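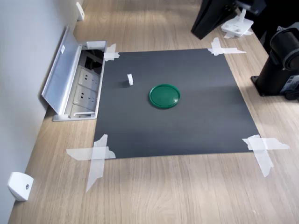 Print this page | E-mail this page

Category: Visits & Open Days > Workshops and Test Rooms

The Ongate open day ran on a Saturday-style timetable, with groups leaving the front desk every half hour from 10 a.m. Our group had 14 people in it and took the long route: goods-in, the Junness storage hall, the cutting room, and last the small-object room on the upper floor. The first three have been covered in earlier reports, so these notes deal mainly with the last.

Access is by a single stair and a corridor marked 837 on the site plan. The room is used for handling trials on household items: lids, dishes, small blocks, closures. Results go to Landeg, where the storage trays are designed. Groups were let in 5 at a time and asked to keep bags off the work surfaces.

The work area is a dark gray mat on a pale wood-toned surface. A matte finish was chosen after glossy sheets gave too much glare under the ceiling lights. It is fixed with tape at the corners, and the tape is replaced when it lifts. Our guide said clamps had been tried and given up — they got in the way at the edges. 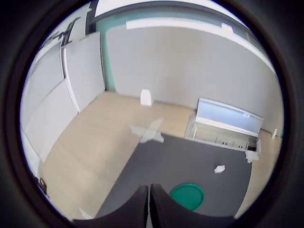 The mat with the green lid, and the back wall of the work area behind it.

The items in use during our visit were a round green lid and a small white block. The task is simple to state: the block goes into the lid. A raised rim makes this harder than it sounds, as a block set down too far out can catch on the rim and tip. The lid is also light enough to slide when touched from the side, and a slide counts as a fault even if the block ends up inside.

Scoring is on a sheet with 4 columns: start position, end position, faults, remarks. Positions are judged by eye against the rim. I asked about a printed grid on the mat and was told one is planned for August. 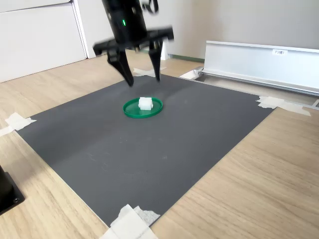
Depth of the lid matters as well. A shallow one leaves the block easy to take out again, and the return move is part of the same trial. Deeper dishes from the Flamcombe range are kept for a later series, together with lids in other colors. White on green was preferred for the present series on grounds of contrast.

The visit to this room took 14 minutes, which was short. Questions on tray design were passed to the Landeg table in the lobby, where sample inserts were laid out and a parts list could be taken away. Parking was adequate. The stair is narrow and there is no elevator to the upper floor, so visitors with limited mobility should call ahead.

Filed under: open days, storage, small parts

5 comments | 4 shares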